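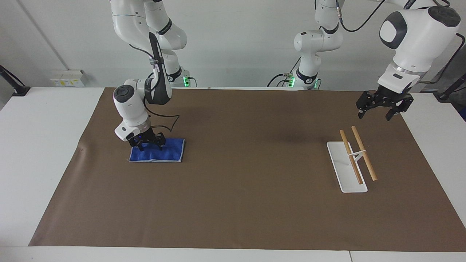
How do I get new bath towels to stop shedding lint on everything?

Wash them two or three times on their own before you use them, in warm water with half the usual detergent, and dry them on medium. Clean the lint screen halfway through each drying cycle. Most of the fluff comes out in those first loads.

Czesław Wasilewska
I'd add: skip fabric softener. It coats the loops and the lint stays put until you rub the towel on your face. I do a first soak of 30 minutes in cold water with a cup of white vinegar, then a normal wash with no other laundry in the drum. Don't overfill it. My machine takes 5 bath towels at most if they're going to rinse properly. Shake each one outside before it goes in the dryer. Dark colors took me an extra wash.

plostell20
Cheap towels shed forever in my experience. I had a set that was still leaving fuzz in May after I bought it at Christmas, and I ended up cutting it up for the garage. Check your dryer vent too. Mine was packed solid and the screen wasn't catching much. Also don't wash them with anything that has a zipper, it pulls the loops.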